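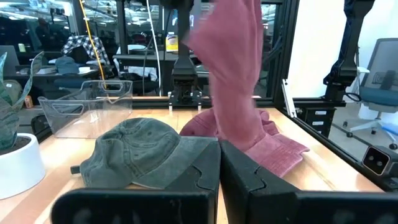
Zwei Kappen auf dem Tisch, graugrün und altrosa

Startseite Themen Bauen & Wohnen Gemeinde Suche Anmelden

Hochwasserkarte: Grundstück plötzlich in der Gefahrenzone, Baugenehmigung schon da
März, 21:40 Uhr, von Hidamik

Hallo zusammen, kurz und hoffentlich verständlich. Wir haben letztes Jahr die Genehmigung fürs Einfamilienhaus bekommen, Neubaugebiet unten am Bach. Jetzt liegt im Rathaus die neue Karte aus und unser Flurstück ist zur Hälfte blau. Auf der alten war da nix. Baubeginn wäre in 2 Monaten, Bodenplatte ist bestellt.

Kann die Genehmigung wieder weg? Und muss ich das der Versicherung melden oder warten bis die fragen? Beim Amt geht keiner ran. Auf dem Bebauungsplan steht nur "Hinweis Starkregen", mehr nicht. Grundstück hat 1.250 qm, man könnte also evtl. noch nach oben schieben, Richtung Straße. Danke schonmal

Stavell
22:15 Uhr

Genehmigung ist Genehmigung. Würd einfach bauen. Bei uns war das ganze Viertel mal blau, dann wieder nicht, dann halb. Kommt eh nie Wasser.

Raimonds Baranauskienė
23:05 Uhr

Würde ich so nicht stehen lassen. Erstmal klären, was für eine Karte das ist. Gefahrenkarte, Starkregenkarte oder ein festgesetztes (bzw. vorläufig gesichertes) Überschwemmungsgebiet, das sind verschiedene Sachen. Steht meistens unten in der Legende, klein. Bei der reinen Starkregenkarte passiert rechtlich erstmal wenig. Beim festgesetzten Gebiet wirds ernster, da redet die untere Wasserbehörde mit.

Eine erteilte Genehmigung verschwindet nicht von allein. Zurücknehmen oder widerrufen geht nur unter bestimmten Voraussetzungen, und dann kann auch Entschädigung ein Thema sein. Aber: Geltungsdauer anschauen, die läuft irgendwann ab wenn man nicht anfängt. Und Haus verschieben = neue Pläne, also Tektur oder neuer Antrag. Nicht einfach 3 Meter hochrücken.

Was ich machen würde: schriftlich beim Bauamt anfragen, Flurstücknummer rein, nach dem Wasserstand fürs hunderjährliche Ereignis fragen. Mit der Zahl zum Planer. Oft reicht Bodenplatte höher, Lichtschächte weg, Rückstausicherung. Keller würd ich mir sparen. Wir haben damals für Rückstauklappe samt Einbau knapp 2.000 Euro bezahlt, ist aber her.

Versicherung: Vertrag lesen. Wenn im Antrag danach gefragt wird, wahrheitsgemäß antworten, sonst gibts später Ärger. Elementar am besten vor Baubeginn klären.

Und Einwendungsfrist nicht verpassen, solange die Karte ausliegt. Steht im Amtsblatt.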